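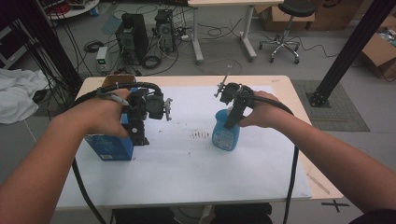
Wender handheld demos -- weekly meeting, minutes

Mar 13, 2021

Present: Erhan Aksoy, Müzeyyen Taşdemir, two from Duman on the phone (joined late, missed item 1)

Notes: Erhan

1. Where we are

871 demos on disk. Target for Koravier still stands, no change to the date. Müzeyyen went through last week's batch, threw out 15. Mostly left hand starting before the recording did. Nine of those were the same person on the same afternoon, she will talk to him.

Box and spray bottle task is the one we're short on. Need 200 more, both hands, one gripper each. Agreed to do these before anything new gets added to the list.

2. Cables

Long talk. Left cable goes up over the back of the hand and then down off the front of the table, right one runs across the table top and over the side. Müzeyyen wants both going out the back. Erhan thinks the back is worse, you end up dragging it through the objects when you reach. No agreement. Try back routing Monday for one session, same person, compare the wrist tracks.

Also the left one pulls on the handle when you lift high. Shows up in the data as a little tug at the top of the move. Duman asked if thats filterable. Probably, but would rather fix the cable.

3. Paper on the table

Keep the white sheet. Marks near the middle are getting darker -- Duman worried the policy learns to aim for them. Müzeyyen: swap sheet every second session, and write down which sheet in the log. Erhan to order a roll.

4. How people hold the grippers

Some close the jaws fast and some squeeze slow. Both fine for the box, slow is better for the bottle. Do we tell people or let them do what they want? Decided: don't tell them for the first few, then ask for slow. Log which is which.

Start pose needs to be written down properly. At the moment it's passed on by word of mouth and everyone does it different. Müzeyyen to write half a page, no more.

5. Remote control vs. hand demos

Duman still wants a set done by remote on the Pasby arms to compare. We did a small one in January, took about three times as long per demo and people hated it. They know, want it anyway. OK, but only after the 200 are in. Same objects, same table hieght.

6. AOB

Clock offset between left and right streams is back. Erhan saw it twice, restart cleared it both times. Check offset before every session untill we know why.

Actions

Erhan -- paper roll, offset check added to the start script
Müzeyyen -- start pose page, Monday cable test, talk to the early starter
Duman -- send their list of what they want from the remote set, with the fields named

Next one same time next week. Müzeyyen takes notes.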